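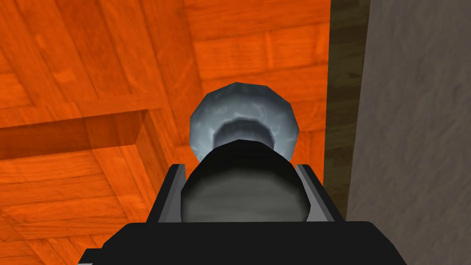 Could you please write down how the deck list must be filled, one reader asked in February, because at my first tournament I lost a round for a list with two wrong numbers and I still do not understand what I did wrong.

I have made the same mistake myself, so I will try to explain it step by step. The page is for players of Gunuvton who go to a store or regional tournament for the first time. The rules of the game itself I leave to the rule book.

## What you need

- your complete deck, in sleeves
- one spare pack of the same sleeves
- the paper deck list, or an account in Bruvel if your organiser uses it
- a pen with dark ink
- the current list of restricted cards, printed or saved on the phone

## Step 1: Sort the deck before you write

Do not write the list from memory. Put all the cards on a table and sort them by faction, then by type, then by name. Inside each type I go alphabetically. The judge will read the list in this order too.

Count each pile and put the number on a small piece of paper on top of it. When all piles have a number, add them. If the total is not the deck size allowed for the event, stop and look for the mistake now.

## Step 2: Write the full names

The card pool has 626 cards at the moment, and many names begin with the same word. "Warden" alone can be four different cards. Write the full name including the subtitle, and after it the set number from the bottom corner of the card.

It was here that I lost my round. I wrote the set number of the old printing for a card which has got new text in the second printing. The card in my deck was legal, but the list said something different, and the judge has to follow the list.

## Step 3: Check the restricted cards

Compare every line with the restricted list. You may have one restricted card in up to three copies, but not two different ones. The side deck counts together with the main deck. Many people forget it.

Check also the date from which the list is valid. Sometimes a new version is published but begins only the next month, and then the old one is still correct for your tournament.

## Step 4: Enter the list in Bruvel

If the event is on paper only, go to step 5.

1. Open the event page and choose **Register deck**.
2. Type the first letters of each card and select it from the menu. Look at the set number before you confirm.
3. Press **Validate**. A red line means the card is not legal, a yellow line means the program is not sure which printing you want.
4. Press **Submit**. With **Save** only, the organiser does not receive anything.

You can change the list until the registration closes. For the regional in Pullimen this was at 9:30 in the morning, and the page became very slow shortly before, with 132 players trying to open it. Please do it the evening before.

## Step 5: On the morning

Marchetti Hall opens the doors at 8:45 for players. Have the deck, the list and your player number in one hand when you reach the desk. Bags go under the table, and the side deck stays in a separate box.

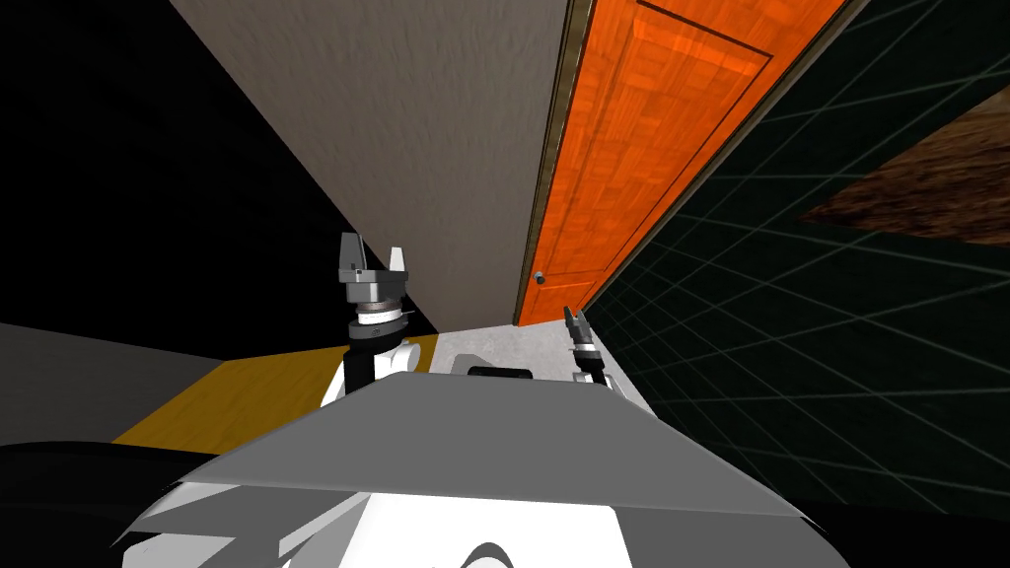 *A narrow passage with a beige wall and an orange wooden door.*

Before round one, shuffle the sleeved deck face down and look at the backs. If you see a scratched or bent sleeve, change it immediately. In a bigger event you can be chosen for a deck check between rounds. The judge takes your deck and the list and compares them. Stay at your table and do not begin to play. You get the lost minutes back at the end of the round.

## If you find a mistake after the start

Tell a judge at once, between the rounds if possible. In the events I know, a mistake which the player reports himself costs a warning. The same mistake found in a deck check can cost the game. Do not repair the list with your own pen after it was accepted.

After the last round, ask for your paper list back. I keep mine in a folder, there are 34 in it now, and for a new tournament I usually start from the last one and change only the lines which are different.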